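Visit Report: Open Day at the Nistville Paper Mill and Bindery

Posted 13/02/2026 by Saskia Tuhiwai

I had wanted to see the Nistville mill since our book repair group started buying its end papers. The mill opens to the public twice a year, and the fall date in September was already full when I called. This time I signed up early and got a place on the morning tour. I went with Davoud Khosravi from our group, who drove.

The mill is at the end of Prikau Road, past the feed store and over a one-lane bridge. There is parking on the river side, but the ground was soft and we were sent to the upper lot. From there it is a short walk down a gravel path. Wear boots if you go in winter. Check-in was in the old rag store, where we got a name sticker, a cup of coffee and a printed map. The map still shows the footbridge behind the boiler house, which is closed.

Our guide was Teemu Lahtinen. He has worked at the mill for 14 years, first on the beaters and now in finishing. He gave a short history before we set out. The site was a sawmill first, run by a family named Ahonen, and their name is still painted on the brick above the loading door. Papermaking came later, when the sawmill closed and the waterwheel was put to other use. The wheel no longer drives anything. The mill runs on ordinary electric power and takes only its process water from the river, through a sand filter we were shown from the outside.

The first stop was the beater room. Cotton cuttings arrive in bales and are sorted by hand, since a single strip of polyester can spoil a batch. After sorting they are cut, soaked and beaten. Teemu let us feel pulp at three stages. The early pulp was lumpy and felt like wet lint. The last was so fine that it ran through my fingers. A longer beating gives a harder, crisper sheet that shrinks more as it dries, and a shorter one gives a soft sheet that takes ink quickly. The paper we buy for end papers falls between the two.

The noise in that room is considerable. Ear plugs are in a box by the door and I would take them.

Next was the vat room, where sheets are formed. Sirkka Savolainen was working at the larger vat. She dipped the mold, brought it up level, gave it one shake each way and passed it over to be couched onto felt. It looked easy. Visitors were allowed to try at a smaller vat with a mold the size of a postcard. My first sheet had a thick corner and my second had a hole in it. Davoud made a decent one and was told so. The small sheets were pressed and put aside with our names penciled on blotters, to be mailed when dry.

A full post at the mill is 20 sheets with felts between them. It goes under a hydraulic press, and the felts are then pulled off and the sheets pressed again against one another. Drying is done upstairs in the loft, on lines, in groups of four or five sheets hung together. The loft has shutters along both walls, and they are opened or closed by hand depending on the weather. It was cold up there and we did not stay long.

The bindery was the part I had come for. It is in a newer building across the yard, with heating, good light and level floors.

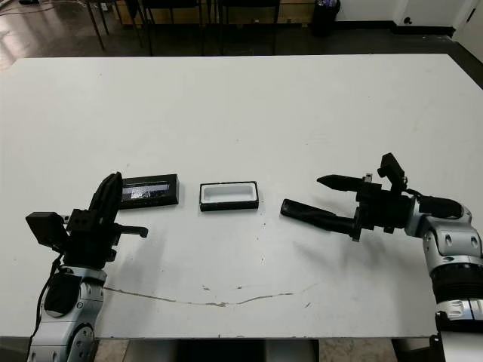

White work table, Nistville open day

Niamh Brophy runs the bindery and took over from Teemu at this point. Most of the work is blank books and repairs for libraries in the region. She explained the order of a repair: check the pages, take off the old spine lining, clean away the glue, mend the folds, sew again if needed, then make or refit the cover. She prefers wheat paste for paper mends and keeps PVA for covers and cloth. Her paste is cooked fresh and thrown out after a few days. I asked whether she adds anything to make it keep longer, and she said no.

She also talked about grain direction, which caused our group trouble last year. Handmade sheets have very little grain, so they can be used either way. Machine-made board has a strong grain, and it must run parallel to the spine or the covers will warp. Her board comes from a supplier called Tuvwood and arrives with the grain marked on each pack. She checks it anyway by bending a strip in both directions.
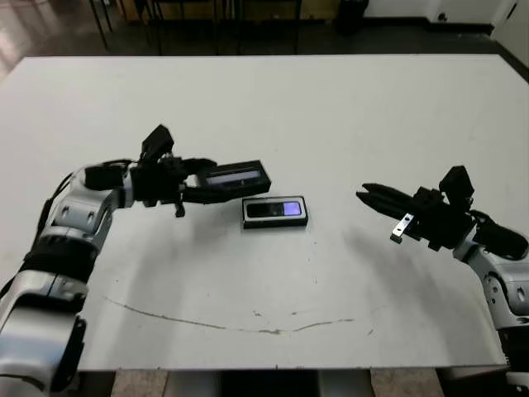 After the talk there was time for questions. Someone asked about mold on old books. Niamh's advice was to keep the book apart from others, get it dry in moving air, and brush it off outdoors with a mask on. She does not treat it with household sprays. Another visitor had brought a family cookbook in a plastic bag, with the back cover off and several pages stuck together. She would not try to separate the pages on the spot, but wrote down what to ask a conservator and suggested storing it in a plain box in the meantime.

The shop is by the exit and takes cards. Seconds are sold by weight from a bin near the window. Most have small marks or a thin edge and are fine for practice or for lining. I bought a bundle of seconds and two full sheets of the heavy cream. Davoud bought a bone folder. The total for both of us was $31, and we were given a sample card of the current paper weights.

Practical notes for anyone in the group who wants to go:

The tour costs nothing, but you have to book by phone.
It is limited to 40 people, split between morning and afternoon.
The loft is reached by a steep stair with no elevator. The other rooms are at ground level.
There is no lunch on site. We ate at the diner next to the feed store, and the soup was good.
Photos are allowed everywhere except the boiler house.

I will bring the sample card and some of the seconds to our next meeting. Davoud has Niamh's paste recipe written down and will make copies.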